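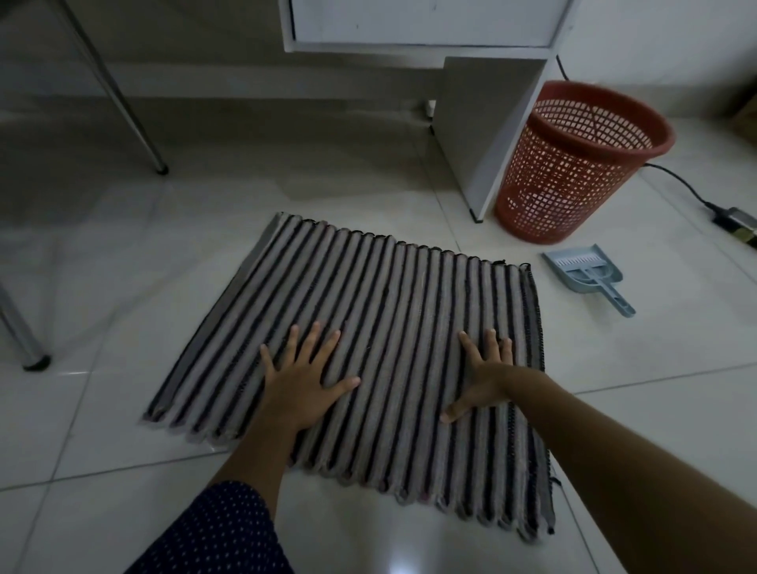
Kapitel 4
Regeln fürs Vormachen

Als ich bei Timitz anfing, dachte ich: Teppich glattstreichen, das kann ja jeder! Dann hat mir Oona Heinonen 174 meiner Aufnahmen zurückgegeben, fast alle wegen derselben Sache – ich hatte die Hände zu früh aus dem Blickfeld genommen. Seitdem bin ich ein Freund schriftlicher Vorgaben (ja, wirklich). Wie so eine Vorgabe für Haushaltsroboter aussieht und wer sie freigibt, schauen wir uns jetzt an.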